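The Long Way Around Birent

There is a moment early in Clunach when the game hands you the keys to a rusty delivery van, points vaguely at a mountain and leaves you alone. No countdown, no rival revving next to you, no voice in your ear telling you to floor it. You have a trailer full of roof tiles and a town on the far side of the pass that would like them by evening. I sat there with the engine idling for a good minute, waiting for something to happen, before it dawned on me that I was supposed to be the something.

I have played a lot of driving games over the years, and most of them want me to go faster. I don't mind that at all – I still have a sore thumb from the racers I loved as a teenager. But Clunach got its hooks into me in a way those never quite did, and I've been trying for weeks to explain why to friends who ask what on earth I do in there every night.

The game is set on Birent, a big, lumpy island with 16 towns, two ferry lines and the worst road surfaces I have ever had the pleasure of bouncing over. You start with the van and a few small jobs out of Cuautle, the harbor town in the south, and you work your way up to flatbeds, tankers and finally the enormous log haulers that the locals talk about as if they were weather. Every vehicle has its own temper. The van pulls to the left when it's loaded badly. The first flatbed brakes like a wet bar of soap, and I grew so fond of it that I kept it in the garage long after I could afford better.

Loading, by the way, is half the game. You stack the cargo yourself, strap it down yourself, and then live with your choices for the next half hour. My first run over the pass ended with most of a kitchen spread down a hillside, and I spent the rest of the evening winching cabinets out of a stream, perfectly happy.

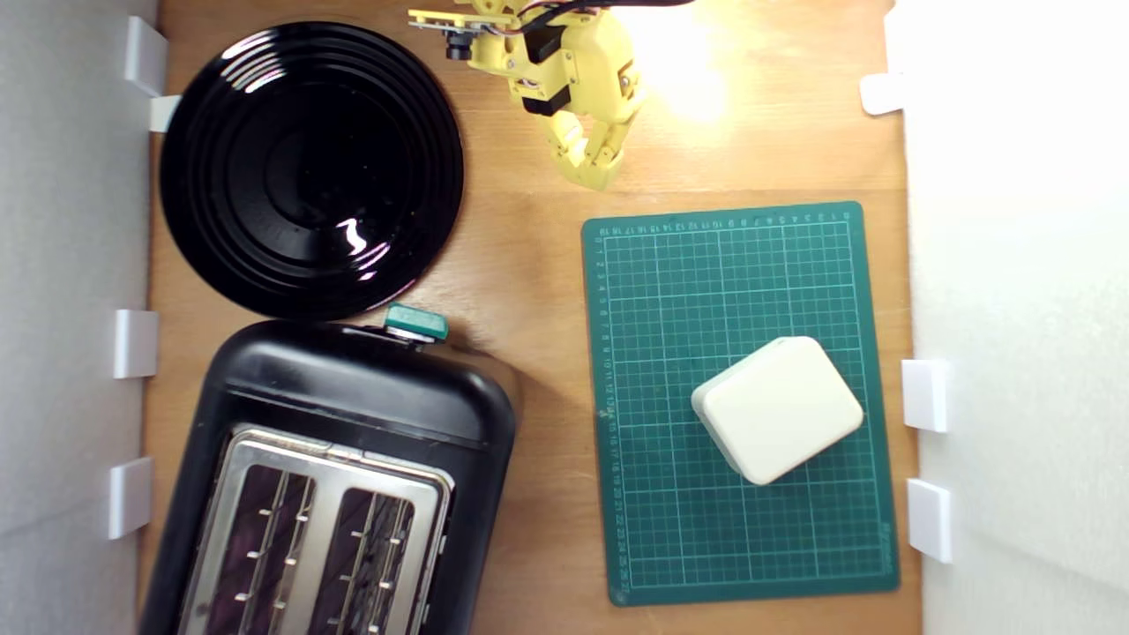
What keeps it from becoming a chore is the way the island remembers you. Deliver enough lumber to a village and the bridge gets fixed, which opens up a shorter road, which brings in another customer. Let a town down a few times and the woman at the fuel station gets noticeably short with you. There are 1,328 separate jobs in the game, and while plenty of them come down to taking this thing over there, I kept running into ones with a little story tucked inside. I once carried a piano up to a lighthouse in fog, at walking pace, and was rewarded with a few bars of it being played very badly as I drove off.

Clunach is the work of Ikska, a small studio of 10 people, and the lead designer, Iulian Moldovan, told me over a crackly call that the idea came from long summer drives with his uncle, who hauled furniture for a living.

"He never hurried, and he always pulled over for soup," Moldovan said. "I wanted a game where you could pull over for soup."

You can, too. There are roadside kitchens all over Birent, and stopping at one really does steady your steering on the next stretch. The studio tested the game with more than 4,000 players before release, and Moldovan says the soup was the one feature they wouldn't let him touch.

It has its rough patches. The map is fussy with a controller, the rain can slow things to a crawl on an older machine, and I'd have liked a few more songs on the radio, lovely as the accordion one is the first dozen times. Playing with a friend works nicely once you're connected, though getting there took us a few tries. An update planned for October should help with that, and it adds a night ferry as well.

In the meantime I have a load of beehives waiting in Cuautle and a customer up north who wants them without a single tipped box. I've looked at the short road, and I've looked at the potholes on it, and I'm taking the coast.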